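Facilities Automation Forum
Household and Light Commercial Tasks
Topic: Are machines ready for table clearing and pantry work?

N_Omoregie
Moderator
Posted in March

The purpose of this thread is to collect considered views on whether current equipment can perform ordinary chores in residential care kitchens and small workshops. Our department has been asked to comment on a proposal to purchase two arms for table clearing. The vendor, Putis, cites a completion rate that I have not been able to verify. Members are asked to state the conditions under which their own results were obtained.

Nneka Omoregie

a.carrillo
Posted 9:40 am

My position is that the equipment is ready for limited duty. At Marciniak we ran 1000 pick-and-place cycles with mixed containers on a fixed table. The arm failed on 33 of them. Most failures involved clear glass, which the depth sensor does not read consistently. Opaque bottles of a regular shape gave us very little trouble.

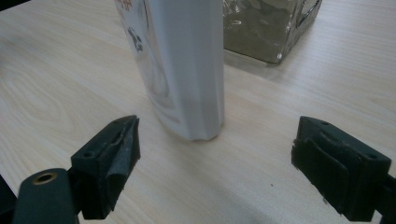 The second source of failure was wear on the finger pads. Once the gripping surface begins to fray, contact becomes uneven and a tall bottle can rotate as it is lifted. We now inspect the pads at the start of each shift and replace them on a schedule. With that practice in place, I would support a purchase.

Aurelio Carrillo

P. Navaratnam
Posted 10:15 am

I respectfully disagree with the conclusion. A fixed table with containers set upright is a test bench. In a care kitchen, the bottle may be half full, the cap may be loose, and a resident may reach across at any moment. None of those conditions appears in the figures given. I would also ask whether the 33 failures included breakage.

a.carrillo
Posted 10:32 am

Two glasses were broken. The remainder were missed grasps, and the arm recovered from most of them on a second attempt. Fill level was not varied. I accept that point.

ycordier
Posted 11:05 am

Our experience with the Drurna unit may be of use. It was assigned to return supplies to shelves in a repair shop. Over 3000 cycles it was dependable with boxes and plastic bottles, and poor with anything placed directly in front of something else. When one item partly hid another, staff had to step in. The labor saved was modest.

Yannick Cordier

obaidul_a
Posted 1:20 pm

I believe the previous posters are measuring different things. Mr. Carrillo reports on grasping, and Ms. Navaratnam is asking about the whole chore. Clearing a table includes deciding what is finished with and what should be left alone. The Zirum trial in our building was halted on that question, although the gripper itself performed within its specification.

Obaidul Amarasinghe

P. Navaratnam
Posted 1:48 pm

I agree with that distinction and would like it reflected in any comment sent to Putis. I remain opposed to use in dining areas during meals.

N_Omoregie
Moderator
Posted 3:10 pm

Thank you. I will ask the vendor for separate figures on glass, on partly hidden items, and on containers at different fill levels. Mr. Carrillo, please send me your pad replacement schedule by private message. The thread will remain open for further replies.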